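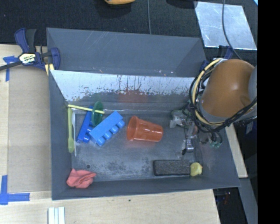

**Gallery / Data collection / Bin picking**

# Wirkthorpe cell: mixed objects in a metal bin

The Wirkthorpe cell gathers grasp attempts for the Pliveck picking model. Each attempt is stored as an overhead view, the arm's joint positions and a pass or fail mark taken from the finger gap after the lift. The page is kept for people who label the attempts and need to know what the bin looks like from above.

**Overhead view, mixed set.** Orange-red cup on its side, mouth to the left, with two blue bricks next to it. The cup is labelled as one object, rim included. Its red tint on the metal is not part of the mask.

**Thin items.** The light green spoon and the white utensil beside it lie along the left wall and get separate masks. Where the pale yellow stick passes over the darker brick, the stick takes the shared pixels.

**Cloth.** Pink-coral, crumpled in the front left corner. Draw the outer edge only — folds are not marked.

**Clamps.** The bin is held at its upper corners. Clamps, cables and the yellow hose all go under "fixed equipment", a single class.

## Notes on the set

- A session is 170 attempts, of which 65 are held back for testing.
- Objects are tipped in by hand and not arranged. The bin is refilled when 2 or fewer remain.
- Scratches and worn patches on the floor stay unlabelled. The Briveck depth filter sometimes reports them as flat objects; delete these.
- Masks are saved in the Nowicki format, version 2.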